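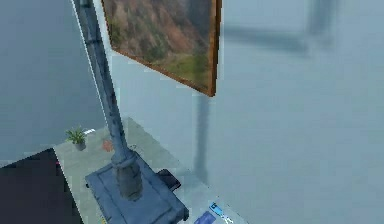

Blue-grey on pale grey-green.

The blues are back, and they've brought their moody cousins

For years the safe choice was white. Then it was a slightly warmer white, and then a grey that looked like a wet footpath. Now walk down any street in Gultutton at dusk, when the lamps are on and the curtains are still open, and you'll see blue everywhere: inky hallways, chalky bedrooms, a kitchen the colour of a winter harbour.

I couldn't be happier. I grew up in a house where my mother painted the laundry a wild cornflower one April and never heard the end of it from my aunts, and I've been on her side ever since.

Ho-yin Tai has been mixing paint at Gronenis for 19 years and reckons he has never tinted so much navy. His favourite on the current card is Hudero, a grey-blue that leans green in the morning and goes almost purple after dinner. I took home a sample pot, brushed it onto an offcut of board and carried it from room to room like a new puppy. In the study it was gorgeous. In the bathroom it looked like a bruise.

Light does that, and blue shows it more than most colours. A south-facing room in this part of the world gets a cool, flat light all day, which can make a pale blue feel chilly. Go a shade deeper than you think you should, or choose one with a drop of red in it. North-facing rooms are more forgiving (lucky you), and you can get away with the icy ones.

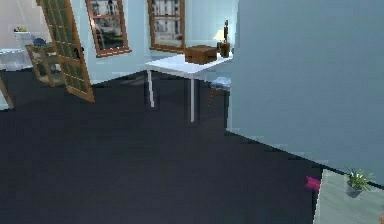
Bimla Maurya wrote in after our last colour issue to say she had lived with dark blue for seven years and would never go back. "Everyone told me it would shrink the lounge," her letter went on. "It made the corners disappear. I only wish I'd done the ceiling too."

Do the ceiling! It's the bit people lose their nerve over, and it's often the bit that makes the room. You don't have to match the walls. A tint at half strength looks soft and deliberate, and it hides that harsh line where the white used to start.

Timber loves all of this, by the way. Honey-coloured floorboards, an old walnut sideboard, even plain pine shelves will glow against a blue wall in a way they never did against beige.
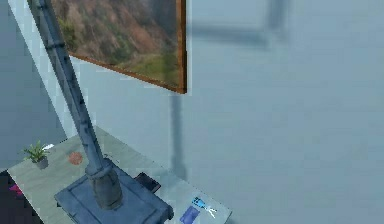 Before you open the tin

Wash the walls first, even if they look clean. Fill the dents, sand them back and run your hand over the patch with your eyes shut.

Use a tinted undercoat beneath anything dark. I skipped it in my hallway and needed four coats of Vilela's deepest navy, plus a long lie-down.

Paint your samples on big pieces of card and move them about for a few days. And keep a jar of the leftover colour, labelled with the room, for the scuffs.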